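4.2 Does the color mix do what the makers say it does?

Sellers of brick-patterned wall coverings tend to make the same claim: a wide spread of brick shades makes a repeat pattern harder to spot, and so makes the wall look more like laid brick. We went into this part of the study ready to believe it. After the Trukidholm sessions we are much less sure.

The claim rests on an idea that sounds right. Real walls vary because clay and firing vary, so a pattern that varies should pass for a wall. But variation in a real wall has no fixed period, and a printed or molded pattern nearly always has one. Adding more shades does not remove the period. In some cases it may give the eye more to catch on, in the way that one very dark unit in a pale field draws attention each time it comes around again.

We asked 52 people to look at two coverings, called Jatirine and Bassey here after the rooms they were hung in, and to mark any place where they thought the pattern began again. Jatirine had the wider range of shades. If the makers were right, it should have drawn fewer marks. It did not. Most of the marks on Jatirine fell on or next to the darkest units, and several people said they had stopped looking at the rest of the wall once they had found one. Bassey, the plainer of the pair, was called dull more often but was marked less.

We do not want to push this too far. The two rooms were not lit the same way, and the Bassey wall had a door in it, which broke up the longest run. It is also fair to ask whether anyone outside a study stands in front of a wall hunting for a repeat. The earlier Lident trial avoided that problem by not telling people what to look for, but it then had no way of knowing whether they had looked at the wall at all.

A second point concerns the joints. Product sheets say a great deal about the bricks and next to nothing about the mortar, yet the mortar lines were what people talked about when we asked why a wall looked right or wrong. Pale joints against dark red units give a strong grid, and a strong grid makes small errors at a seam easy to see. Softer contrast hides them. This could explain part of the Jatirine result without any appeal to shade range, and our design cannot separate the two.

The shades and joints under discussion are of the kind shown in Figure 3. Note how far the units range, from rust orange to a brownish maroon, and how light the lines between them are. A picture taken at such close range tells us nothing about the repeat, and we would ask readers to be as careful with the close-up shots in product sheets.

Figure 3. Brick-patterned surface with rectangular units in terracotta, rust orange, deep red and brownish maroon, and off-white to pale gray mortar lines.
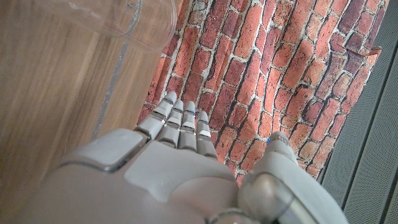

4.3 Viewing distance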